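Wrinkled Cloth: Questions We Keep Getting

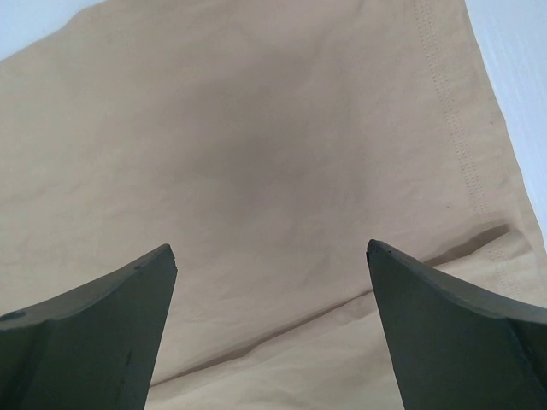 Beige fabric laid flat, with the fine wrinkles still in it.

Do I have to iron it?
Probably less often than you think. Shallow wrinkles in a tan or khaki cloth hardly show once it's on a table or over the back of a sofa. If you're making curtains, or cutting pieces to a pattern, yes, iron it first.

Will smoothing it by hand do the job?
Partly. Lay the cloth out, put your palms in the middle and push toward the edges. That takes care of the big folds. The small crinkles mostly stay where they are, whatever the videos promise. Pulling hard on two corners is worse than doing nothing – you get a stretched corner and the same crinkles.

What about wrinkle sprays?
I've tried two. One left a ring. The other, a bottle called Pomare that Joscha Sauerland swears by, did about as much as plain water from a plant mister, and plain water is free. Test any of them on a hem.

Is folding or rolling better for storage?
Rolling, if you have a tube and somewhere to put it. Waldemar Górecki rolls everything and says he hasn't ironed a tablecloth since January. I have seen his tablecloths and I'd call that a matter of opinion. If you fold, fold along a different line each time so the same crease isn't pressed in for months.

How hot should the wash be?
Follow the label. With no label, I'd go with 40 degrees Celsius for cotton that has already been washed a few times, and cold for anything new. Take it out when the machine stops. Cloth left sitting in the drum overnight comes out looking like a paper bag.

Someone told me to put it in the freezer before ironing. Why?
I've asked that too. Roswitha Hofstetter tried it with a damp cotton sheet and found it ironed like a damp cotton sheet. Skip it and keep the peas where they were.

Does a heavy book on top work?
On a napkin, overnight, a little. On a large piece you would need a lot of books.

Can I dry it flat?
Yes, if you have the floor space. Smooth it while it's damp and turn it over once. On a line, hang it by the long edge and keep the pegs near the corners – peg marks in the middle are a nuisance to get out.

Last updated Jun 24, 2020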